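Ramell hook-on wire baskets
Item 3127 — black or white

If your sorting corner keeps disappearing under empties, get the baskets off the table. The Ramell simply hangs from a rail, and I love how much room that gives back!

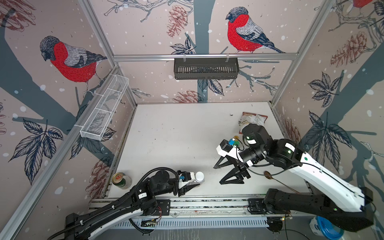

The black one goes on with two small hooks and lifts away again when you want to wipe down. The white mesh version is long and narrow, and it suits a side wall beautifully. We like them against a busy paper — bullfinches and pinecones do very nicely — and a plain wall is fine too.

Empty bottles and crumpled drinks cans are what most people buy them for. Tip out the dregs first, as wire won't hold drips. 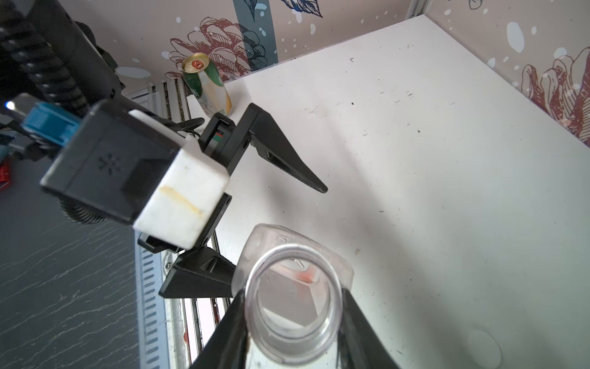
Tsion Ambaye wrote to us in August that she keeps one for cans and one for bottles, and that she'd have bought a third if her rail were longer.

Each basket is 100 mm deep. Rails come separately in 900 mm and 1000 mm lengths, and both take the same hooks.

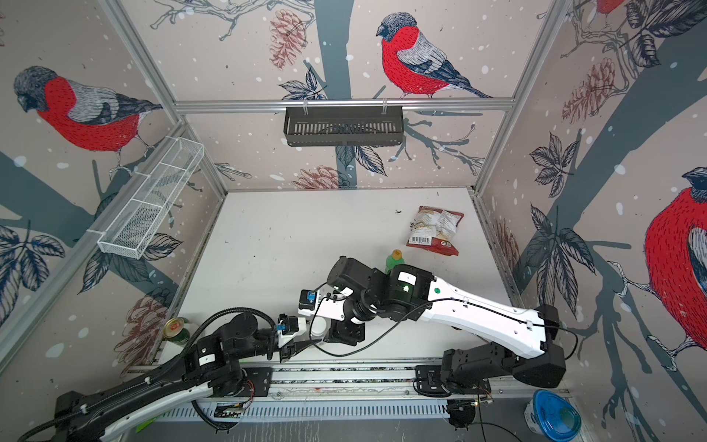
Care and fitting

Warm soapy water and a soft brush. Spare hooks are sold in pairs from our Plumesgate shop.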